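What the arms left us

I have been packing mail orders at Perotden since before there was a back room, so maybe I'm the wrong person to ask about progress. Management promised the two arms would take over up to 500 of our small items a shift. Clocks, seed packets, the fiddly stuff.

On the floor

Nanna Riis looks after the cell now. She used to pack next to me, and she was quick. Her job these days is setting objects out between the arms and watching. Alarm clocks on the floor, the square one up on the white table, and then she waits to see which gripper goes for what.

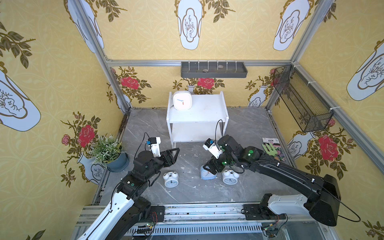

What changed for the rest of us

Mostly the breaks. We used to stop when a cart was empty. Now we stop when the cell does, and that could be 10 in the morning or ten minutes before lunch. Ulises Pereyra says it will settle down by November — he said much the same about the Pellard scanners.

My hands hurt less, I'll give them that. But the pay sheet hasn't moved, and Nanna still hasn't been told what her new job is called. I asked again this week and got a brochure.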